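Brasilgate to open coffee capsule sorting room at Stedano in June

Office coffee supplier Brasilgate will open a hand-sorting room for coffee capsules in the Stedano building in June. The room will serve 200 offices and cafes that already buy their coffee from the company.

Capsules are sorted by type before they are emptied and passed on. Brasilgate has used a mixed collection until now, and operations manager Maricica Enache said that made the metal harder to place with buyers. 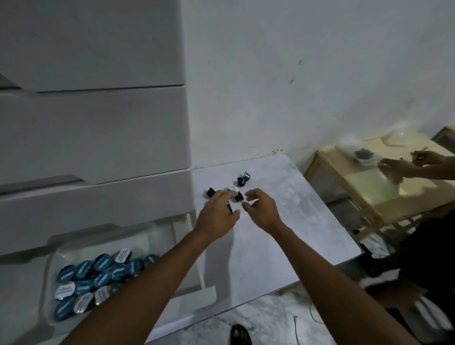

Customers will get a collection box with their regular coffee order and hand it back to the driver at the next delivery. There is no charge for the box – or for the pickup – on orders of 10 cartons or more. Smaller customers can bring capsules to the Stedano loading door between 7 and 10 in the morning.

"We ask people to leave the lids on," Enache said. "It keeps the grounds inside, and we can read what we have."

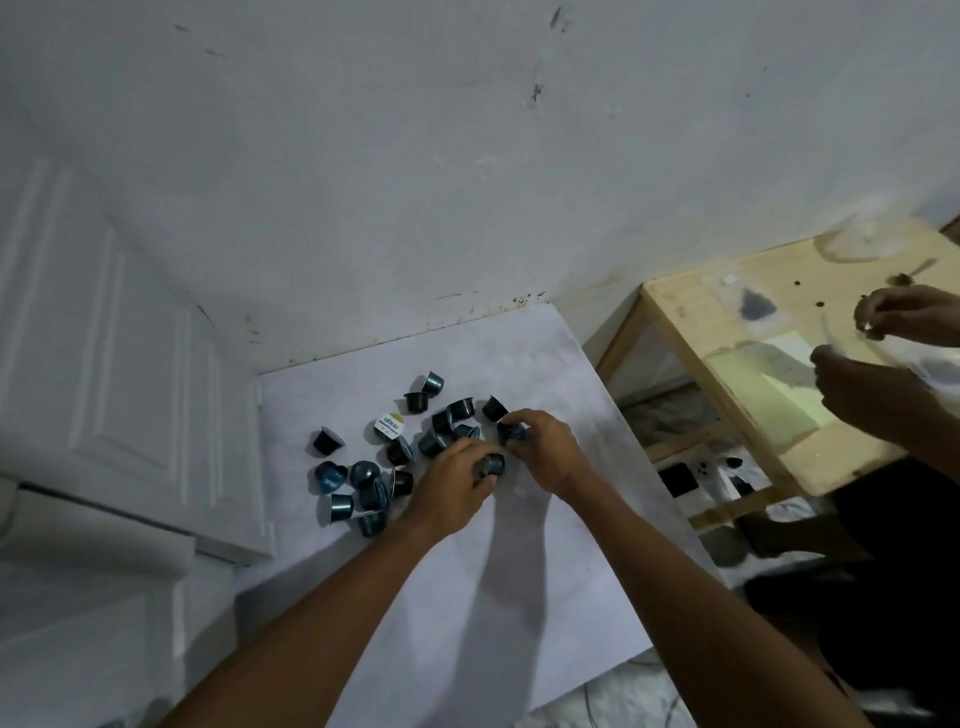

Patricio Henríquez will run the room and train new sorters. Training starts on a plain white sheet laid on the floor, where dark capsules are easy to find even when they are tipped over or upside down. Sorters look at the lid first, such as a white one marked EXCELSO, and then at any lettering on the side of the cup.

Grounds will go to Ghiță, a plant nursery that takes them for compost. The Torneo cafe group has signed up as the first outside customer.

Offices that want a box can ask their Brasilgate driver.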